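Skornora Secondhand: Questions We Get About Buying and Selling Used Glassware

Last revised 4th August

Is old glass worth more than new glass?
Usually no. Most pressed glass was made by the ton and sold cheap, and age alone has done nothing for it. If a seller's whole argument is that a bowl belonged to a grandmother, you are paying for the grandmother.

The seller says it's "rare." Should I believe it?
Ask how they know. We searched one online marketplace in February for a pattern described as rare and got 300 listings. Sold prices tell you something. Asking prices tell you what people hope for.

Does a piece have to glow under a black light to be valuable?
No, and plenty of glowing glass is ordinary. The glow can suggest what went into the mix. It won't give you a maker or a date, whatever the video said.

What about a number on the base?
Numbers get misread all the time. Frida Þorgeirsson at our front desk was once shown a dish marked 2161 and told it was a limited edition. It may be a mold number, a stock number or something else. We priced it as a green dish.

Can you tell real gold trim from paint?
Sometimes, with the piece in hand. From a photo, we won't try, and we'd be careful with anyone who does. Worn trim lowers the price either way. Retouched trim should lower it more, though sellers tend to call it "refreshed."

Is gold-trimmed glass safe in the dishwasher or microwave?
Keep it out of both. We've heard from people who say theirs has been fine for years. We have also seen their trim.

Can I eat off it?
With older decorated pieces we can't promise anything about the finish, and home test swabs are less reliable than the box suggests. If you're unsure, use the dish for display.

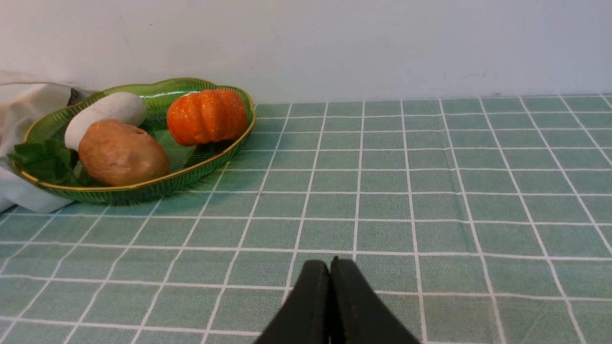 Green ribbed tray with a wavy, gold-edged rim, filled with play food.

Do you give appraisals?
Suqin Gu looks at up to 2 pieces per visit at the Hedegaard counter. You get an opinion on resale price, spoken, with no certificate. We don't think much of certificates — anyone with a printer can issue one.

Will you buy my whole collection?
Maybe, but expect less than the price guide says. Guides are often out of date, and a shop has to pay rent out of the difference.

Can I return something if I find out it isn't what you said?
Yes, if we put the claim in writing on the receipt. If we only said "could be," then it still could be.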